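Nunero Carroll 36 Compressed Air Duster

If you have ever opened up an old PC and found a grey carpet growing in the fan, you'll know why we get so excited about a decent duster. The Carroll 36 is the mains-powered one from Nunero, and it has been living on our own workbench in Sarville since May. We love it!

It plugs in, so there are no cans to run out halfway through a job, and the airflow stays the same from start to finish. There are 4 speeds. The lowest is gentle enough for a keyboard or a camera bag, and the top one will shift the sort of fluff that has been packed into a heatsink for years (do that one outdoors, or at least near an open window).

What it's good for

Desktop towers are where it really shines. Take the side panel off, hold the fan blades still with a finger and work from the top down, getting the narrow nozzle in along the rails and round the drive bays.
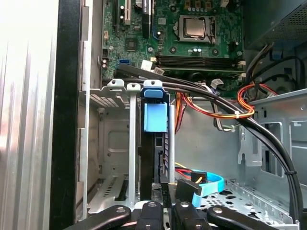

In the box

Carroll 36 duster with fixed 2 m cable
Narrow nozzle, wide nozzle and soft brush head
Spare foam filter
Cloth storage bag

The brush head is the one we reach for most - it's lovely on window blinds and the backs of tellies too.

Good to know

The filter lifts out and can be rinsed under the tap. Let it dry overnight before it goes back in. At full speed the motor is loud, about like a hairdryer, and the body gets warm after a long run, so give it a rest between machines.

It takes the same nozzles as the older Skostov model, so if you've got a drawer full of those, hang on to them.

Product code: 3252
Colour: dark green
Guarantee: 36 months
Spare filters: sold in pairs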